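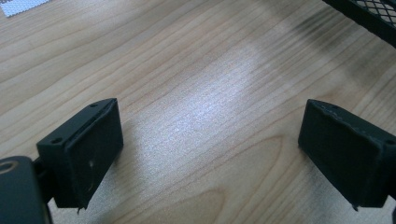 Figure 2. View from the camera of the hand-held gripper, with the two fingers open over the table.

3.2 Collection of demonstrations

The demonstrations for Stundine were gathered with a hand-held gripper and without any robot arm. The operator holds the tool, carries out the task with it, and the camera on the tool records the same view which the policy will later receive. Both fingers stay in this view during the whole episode, so the opening between them can be read directly from the images. In Figure 2 the fingers hold nothing, and only the wood of the table is seen in the gap. We kept such moments in the data, because the policy must also learn how to approach an object and how to leave it. The same figure shows a bright reflection across the middle of the table. In the first recordings, made in April, we tried to remove reflections of this kind with a cloth over the lamp, but the images became too dark and we gave up this idea. Later we left the light as it was and varied the place of the operator instead.

Each of 7 operators worked in the Puvgate room and recorded 200 episodes. Before the first episode the operator opened and closed the fingers fully 2 times – this gives the limits of the opening for the whole session. An episode was discarded if the object was dropped outside the reach of the operator, or if the tracking of the tool was lost. Slow or hesitating movements were not discarded. Episodes with a second attempt at grasping were also kept and received a separate mark, so that their effect could be tested in Section 5.

The recordings were cut and checked with Trnka, our labeling program, and then stored in the Pluvisex format. For training, we sampled batches of 64 short sequences. Sequences from one operator were never divided between the training set and the test set.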